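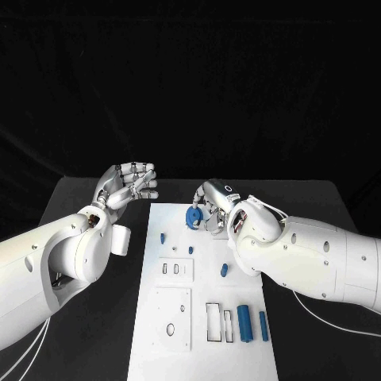

## Ticket: right hand fails to release ring part on peg board

**Site:** Zistach, cell 2
**Reported by:** night shift
**Status:** open, workaround in place
**Severity:** 3

### Symptom

During the disc step the right hand picks the blue disc and moves it over the upper part of the white board. The release command is acknowledged by the hand controller, but the finger currents stay at the hold value. The sequence times out after 7 seconds and both arms go to soft stop. No collision flag, no E-stop.

First seen Monday on the late run. Out of 19 attempts the fault came up on 3, always on the right side. The left hand has never shown it.

### Checked so far

- Power cycled the right hand only. Fault came back on the next run.
- Reseated the cable at the right wrist, both ends. No change.
- Swapped the disc for a spare from the same Dostow print batch. No change.
- Ran open/close in free air, right hand, no part. Clean every time.
- Compared hand firmware left and right. Same version.

Free-air result points away from the finger drives. The release only hangs with a part in the grip and the forearm extended.

### Log note

Arm-side log shows the hand bus dropping 2 frames just before the release command. The Grernham driver resends the command, but the hand treats the resend as a duplicate and keeps its last state, i.e. hold. The timeout then runs out with the part still gripped.

Dropped frames line up with forearm rotation past the pick pose. Suspect the cable is being pulled at the wrist exit — not confirmed, needs a scope on the line.

### Workaround

Role swap in the Bùi task file: left hand does the grasp steps, right hand waits open above the board. Slower, and the two cylinders at the right edge have to be left out of the sequence. Runs complete with no timeouts so far.
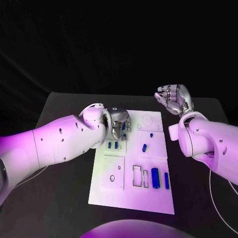
### Next steps

1. Scope the right hand bus while rotating the forearm through the full pick range.
2. Fit a longer wrist cable and re-route it with more slack. Part is on order.
3. Ask Grernham for a driver build that gives the resend a new sequence number.
4. Repeat the disc step with the right hand, full set of attempts, original task file.

Do not clear a held part by pulling on it. Put the arm in soft stop, disable hand power at the panel, then open the fingers by hand.

Leave ticket open until step 4 passes.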